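From: Dong-geon Do
To: pantry-list
Subject: Re: [pantry] Clear boxes or keep the original packaging?

On Thursday, Jong-dae Oh wrote:

> We are redoing the shelves in the church kitchen and the shared pantry
> at Drumby at the same time, and I have to put in one order for both.
> The question is whether to go over to clear boxes with sealing lids or
> to leave things in the packets they came in and buy baskets to stand
> them in. The Skovora catalog has both. I have never lived with either
> system for longer than a month.
>
> Specifically:
>
> 1. Do you decant, or put the packet in the box as it is?
> 2. Do the lids stay tight?
> 3. Wire baskets or solid bins for the loose stuff?
> 4. Does anyone label by shelf instead of by box?
>
> We had moths in November and I don't want them again.
>
> Jong-dae

Jong-dae,

I can answer most of this. We changed over at the Narnport kitchen a while back and I have done my own cupboards at home the same way. I'll take your questions in order except the third, which I want to do first because it affects how much you spend.

On baskets. Wire is fine for anything that comes in its own hard container, and for onions. It is bad for packets. Corners poke through the mesh, and a bag of rice that catches on the wire will open up the next time somebody pulls the basket forward. What we ended up doing is using white wire baskets as the outer unit and keeping boxes and jars inside them. The basket slides or lifts out, goes to the table, you take what you want from it, and it goes back. You can see the contents from the side without moving anything. Solid bins hide things, and we found bags of lentils at the bottom of ours that had been there since before I joined.

Get open-top ones with a flat panel in the bottom if you can. With bare wire on the bottom, small jars tip over. If the ones you buy come without a panel, a piece of stiff plastic cut to size does the same job. I cut mine with kitchen scissors.

On decanting. I do it for flour, sugar and oats and for nothing else. For everything else the packet goes in the box closed with a clip or folded over, so the cooking instructions and the date stay with the food. You can put more than one kind of thing in a box this way. A jar and a bag will share a box without any trouble as long as neither of them smells. I would not put tea in with anything.
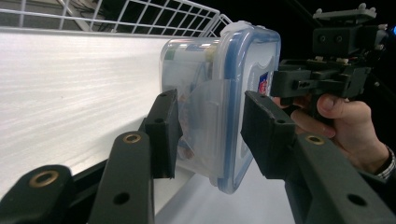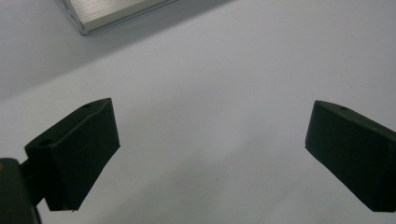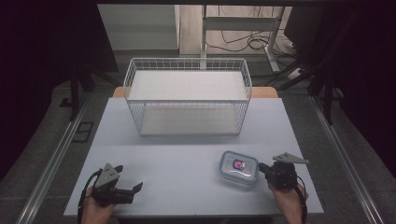
The cloudiness of the plastic comes up every time somebody asks me this. Ours were clearer at the start. Dishwashers do it, and so does the green side of a sponge. It doesn't matter for finding things, you can still tell a jar from a bag, but you will not be reading small print through the wall, so put the date on the lid or on the end that faces out. If you want them to stay clear, wash by hand with a soft cloth. We don't bother.

On lids. The ones with a separate sealing rim have been the best for us. The rim has to come out for washing every so often or you get a gray line under it that smells. Put it back dry. Two of ours went back in twisted and those two boxes never closed properly again until I noticed and turned the rim over. The Marinescu boxes we had before that had flaps on four sides and the flaps broke at the hinge, usually the same one, the side people opened first. I would not buy flaps for a kitchen with a lot of different users. For your own house they would probably last.

Whether they keep moths out, I can only tell you we haven't had any since. We also threw out a lot of old flour and vacuumed the shelf joints the same week, so I can't say which of those did it. I would do all of it. Take everything off the shelves, including the cans. Moths get under the paper labels on cans and jars, which I did not believe until I peeled one off. And put new dry goods in the freezer for a few days before they go in a box, or you are only sealing the problem in.

On labels. Both. The shelf gets a label for the category (baking, breakfast, cans and jars, pasta and rice) and the box gets the date and nothing else. We tried naming each box and within a month half of the names were wrong, because people put the food where there was room and did not touch the label. A shelf label survives that. Masking tape and a marker are enough for the dates. Leave the printed sticker on the lid if it doesn't bother you, the glue is hard to get off and picks up lint if you only get half.

About the order itself. Measure the depth of the shelf before the width. Everybody measures the width. Our first set was too long to go in end-on, so we had to turn the boxes sideways and lost most of a row on each shelf. Measure the inside of the basket too if you are going to stand boxes in it, at the bottom, since a lot of baskets are narrower there than at the rim. Leave a finger's width on each side or you will be fighting the box to get it out.

I would also buy only one size to begin with, possibly two. Mixed sets look like good value but you end up with a drawer of lids. Narnport bought 11 of the medium size and we have added to them twice. Total so far is under 400 dollars including the baskets, and that is for a kitchen feeding a lot more people than yours does on an ordinary day. The quote we had for fitted pull-out drawers was 4,000, so it was not a long discussion.

If Skovora still has the price break at 1,000 dollars you might see if anybody else on the list wants to go in on it. I would take six boxes. I don't need any more baskets.

One more thing on how to do the changeover, because we did it badly. Don't do it shelf by shelf. We did, and by the second shelf there was nowhere to put anything and the first shelf was already filling up with things that belonged on the third. Clear a table, a light-colored one if you have it so you can see what falls out of the packets. Empty one whole cupboard, sort into baskets on the table, wipe the shelf, and only then start filling boxes. Do the heavy things last and put them lowest. Allow an afternoon for each cupboard. It goes faster with two people, one packing and the other reading off dates.

Keep a bag next to you for things past their date and don't argue over each one while you are sorting. We lost an hour to a jar of capers.

I haven't got an answer for loose spices. Ours are in a shoebox. If somebody has a good way of doing those I would like to hear it as well.

Jong-dae, if you want to see the baskets before you order, I'm at the kitchen most mornings until ten. Use the side door.

Dong-geon

--
pantry-list: shared kitchens and storage
To leave the list, send a message with "unsubscribe" in the subject line.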